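4. Trying out finger pads on the handheld gripper

Okay, this is the part I like best. You've got the handheld put together, the camera is talking to the recorder (section 3, go back if it isn't), and now you get to find out which pads you want to live with. I've swapped pads on my Zirano handheld more times than I'd like to admit, and the steps below are the order I've settled into.

You'll need two sets of pads at minimum or there's nothing to compare. I keep the Plalutel foam-faced set and the Csizmadia ribbed rubber set in the same drawer, and I bag them separately so the screws don't mix. They look identical. They aren't! The Csizmadia screws are a hair longer and will poke through the face of a foam pad.

4.1 Mounting the pads

1. Open the fingers all the way and let go of the trigger. If they creep closed, your return spring is on the wrong peg (section 2.4).

2. Take off the old pads, left one first. It doesn't matter mechanically, but if you always start on the same side you won't put a left pad on the right finger at six in the evening like I did.

3. Wipe the finger faces with a dry cloth. No alcohol on the foam set, it makes the skin go shiny and then it slides on everything.

4. Set the new pads in place and start all the screws by hand before you tighten any of them.

5. Squeeze the trigger slowly and watch the pads come together. You want the faces to meet flat. A little toe-in at the tips is fine with foam. With the ribbed set I go for dead parallel, otherwise only the front ribs do any work.

6. Tighten up. Snug, then a tiny bit more. Stop there.

CAUTION: Keep your other hand out of the linkage while you squeeze. It will find the skin between your thumb and finger, and it hurts a lot more than you'd think for such a small tool.

NOTE: If the fingers feel gritty after a swap, put a drop of light oil on the pivots and work the trigger for a minute. Keep the oil away from the pads.

4.2 Checking the camera view

Different pads sit at different heights, so always look at the preview again after a change (I skipped this once and lost a whole Tuesday of recordings).

1. Hold the tool the way you'll really hold it, over a table, with something on the table to reach for.

2. Open the preview and check that you can see both pads and the gap between them. The inner faces matter most.

3. Bring the tool up to the object without grabbing. If a pad hides the spot where you're going to make contact, tilt the camera bracket back one notch and try again.

4. Lock exposure. Big white things will push the rest of the picture dark if you leave it on auto, and black pads in a dark picture are no use to anyone.

4.3 The grab test

Paraskevi Mavromatis came up with this one when we were arguing over pads in September, and I haven't found anything better for a quick answer.

1. Pick 4 objects you already handle in your own work. Mine are a mug, a folded towel, a cardboard box and something smooth and still in its plastic wrap. That last one is the troublemaker. Wrap shifts against whatever is inside it, so a pad can have a perfectly good hold on the plastic and no hold at all on the thing.

2. Do 40 grabs per pad set, ten for each object. Lift to elbow height, hold for a slow count of two, put it down.

3. Write down every slip as it happens. I use the tally page in Rivomum but a pencil is fine.

4. Swap pads and do it all over again with the same objects in the same spots. Don't change the order halfway through because you're bored. (You will be bored.)

5. Anything over 900 grams, leave out of the test. The fingers flex at that point and you'll be judging the arms and not the pads.

What I got, for what it's worth: the foam set was better on the mug and the towel, and so much nicer to use for an hour straight. The ribbed set won on the box edges. On wrapped things they both slipped, the foam a bit less often, and only when I came in square to the side. Your objects are different, so run it yourself before you order a pile of anything.

NOTE: Foam picks up lint and dust like crazy. A strip of masking tape pressed on and peeled off cleans it up in seconds. I do this between objects, and I do it before every new recording too.

4.4 Approaching large smooth objects

1. Open the fingers fully before you get close. Opening them next to the object tends to shove it.

2. Put one pad against the side first, lightly, and let it settle flat.

3. Bring the other pad in around whatever part is narrow enough to fit: a rim, a lip, a fold in the wrap if you're desperate.

4. If nothing fits between the fingers, stop and use two handhelds, one on each side. Pinching harder won't help, and it chews up the pads.
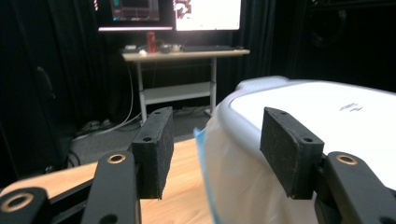 Do I have to redo the camera check if I only change one pad?

Do it anyway. A single new pad can sit a little higher than its neighbor and shift where the gap shows up in the preview, and the check takes less time than brewing a coffee.

Questions about this guide: use the contact form | Copyright, all rights reserved | Back to top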